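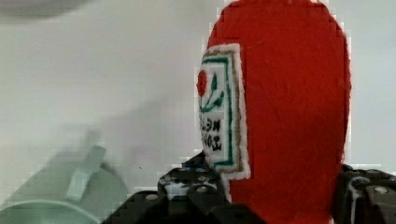
The Bokico table-top arm is the one we bring out whenever people come to see us at Kokton, and it is the one they tend to crowd round, so we thought it deserved a proper page of its own. It is a small arm with a two-fingered gripper and a little camera up by the wrist, and it was made for picking up the kind of thing you would happily hand to a child. Soft things are harder than they look! A tin has a nice firm side to close on, but the red felt bottle with the tomato on its label has a fuzzy outline and plenty of give, and the fingers have to take hold of it low down, beneath the label, if visitors are going to see what is being held.

Most of you will meet the Bokico at one of our open days, which we run from January onwards in the long room next to the workshop. Bok-nam Min looks after the demonstrations. She starts with a short round of picking and placing, and then she hands the controls over. There is a pair of hand grips on a stand, and when you squeeze them the fingers on the arm close too, so you can get the hang of it in a couple of minutes (children usually rather faster than their parents, I'm afraid). You are welcome to stay on as long as there isn't a queue behind you, and if it is quiet Bok-nam will let you try the harder things, such as standing something up again once it has toppled over.

We are often asked what the play food is for. Felt food is cheap, it doesn't roll off and smash, and people know straight away what they would do with it at home. You can bring something of your own along too, as long as it is dry, unbreakable and no wider than 85 mm, which is as far as the fingers open. Last winter we had a knitted owl and a great many socks, and the owl was a pleasure from start to finish.

What comes with the arm

The arm itself, with the gripper and wrist camera already fitted
One pair of hand grips with stand
Table clamp, for tops up to 50 mm thick
Kütt finger set, angular, black, with spare screws
Plamora control box and mains lead
Printed handbook

Sizes and limits

Reach: 600 mm from the middle of the base
Gripper opening: 85 mm
Fingers: 2, changed with an ordinary hex key
Height when folded: 254 mm
Use: indoors, on a level table

The Kütt fingers are held on with round-headed screws, and changing them over is a job for a cup of tea and a clear bit of table. Do please check the screws before each session – they work themselves a little loose over a long afternoon of eager squeezing, and you will notice the grip going vague before you see anything wrong. Softer pads can be ordered separately if you mean to handle smooth plastic, although for felt and cloth we have always been happy with the plain ones.

Coming to see it

Open days run from 10 in the morning until 4, with demonstrations on the hour and time for questions in between. There is no charge and you needn't book, but if you are bringing a class or a club do drop us a line first so that we can put out more chairs and set up the second stand. The long room is on the ground floor with a wide door from the car park. There is tea, and generally cake, at the far end from the arm.

If you can't get to us, the whole demonstration kit can come to you. Bok-nam needs a sturdy table, one socket and half an hour to set up, and she likes to have the room to herself while she does it. Schools and libraries can borrow the kit for a week at a time once one member of staff has spent a morning with us learning how to use it. Ask for the loan form at the front desk, or write to the demonstrations team with the dates you have in mind.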